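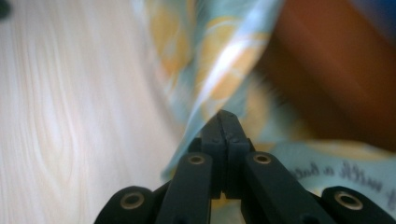
Does blur ruin a cloth demo? Final report for the robot learning project course

So this is my write-up for the project I've been calling Wenarine, which started in September as "teach an arm to fold a dish towel" and ended up as something a lot smaller. I'm okay with that! The folding part turned out to be way too much for one term, and the thing I got stuck on along the way was more interesting to me anyway.

The question is pretty simple. When you record demos with a hand-held gripper, the camera rides along with your hand, so any time you move fast the picture smears. Cloth makes it worse, since it swings and flips and the print on it turns into streaks. The usual advice I kept reading was to filter out the blurry frames before training. I wanted to know if that helps for one very basic skill, which is pinching a fold of cloth and lifting it without dropping it.

What I recorded

I did 400 demos in total, all with the same gripper and all at a table. One demo is one grab: come down, close the fingertips on a fold, lift, pull a little to the side, let go. I used 8 different cloths, mostly printed ones, because a plain white cloth on a pale table is a nightmare and I wanted at least a chance of getting results (plain cloth is on the wish list at the end). I labeled the moment the fingertips close by hand, for every single demo. That took me most of two weekends and I do not recommend it.

I set aside 40 demos for testing and didn't touch them until the end. Okay, I peeked once in the second week, to check that the files opened. I don't think that counts.

How I scored blur

For each frame I computed a sharpness number, the variance of the Laplacian, which is a fancy way of asking how many hard edges there are. My first version ran on the whole frame and it was useless. The gripper is bolted in the same place relative to the camera, so its links and fingertips stay fairly crisp even when everything past them is mush. A frame could get a nice high score just from the gripper while the cloth was a smear.

The fix was a mask. I drew one rough outline around the gripper, threw those pixels away, and scored what was left. One mask for the open position and one for closed, that's it. Nothing clever, but the ranking suddenly matched what I'd have said by eye. If you only take one thing from this report, take the mask.

The training runs

I trained the same small policy network three ways. Run one used everything. Run two, which I named Gremmont because my folders needed names, dropped every frame under the sharpness cutoff. Run three, Bellis, kept all the frames but gave the blurry ones less weight in the loss. Same learning rate, same number of steps, same everything else.

Results

Gremmont was the worst of the three, and I really did not see that coming. On the test demos it got the closing moment wrong more often than the run with no filtering at all, and nearly always by closing late. I went back to see what had been thrown out, and a lot of it was from right after the pinch, when the fold starts to move and the cloth streaks. Those are the frames where you learn what a held fold looks like! By cleaning the data I'd cut out the part I cared about.

Bellis and the unfiltered run were very close. Bellis was a bit better on 14 of the test demos and a bit worse on a handful of others, and on the rest I couldn't tell them apart. I wouldn't bet money on the difference. With only 40 test demos and one random seed per run, I can't claim much more than "don't delete them."

Things I'd do differently

More seeds, obviously. I'd also score a short clip instead of single frames, so that a blurry stretch with a clear frame on each side doesn't get treated like garbage. I tried a shorter exposure for one afternoon, and the pictures came out so dark I gave up, but a better lamp would probably sort that out.

I also never tested on a real arm. All my numbers are predictions compared with my own labels, so if my labels are off by a frame or two (they are, I checked a few twice), the results inherit that.

Code and the masks are in the Jacquet folder on the course drive, along with the label files. The plotting script needs the older version of the config, which is in there too under "old_config_use_this_one".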